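**Brirwood Chapel, walk-through before the Iyer memorial, 2020-02-21**

- [x] Side exit opens from inside. Sticks a bit, so I gave it a shove and told Usha Iyer!
- [x] Aisle clear for the wheelchairs
- [ ] Guest book lamp: cord's frayed, please swap it
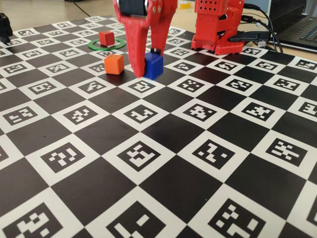

- [x] Extinguisher 2201, tag in date (next one's due September)
- [ ] Handrail by the steps is wobbly. I tightened it, but I'd love Muthu to look too
- [x] Candles in glass, well away from the flowers

Pavithra has my keys.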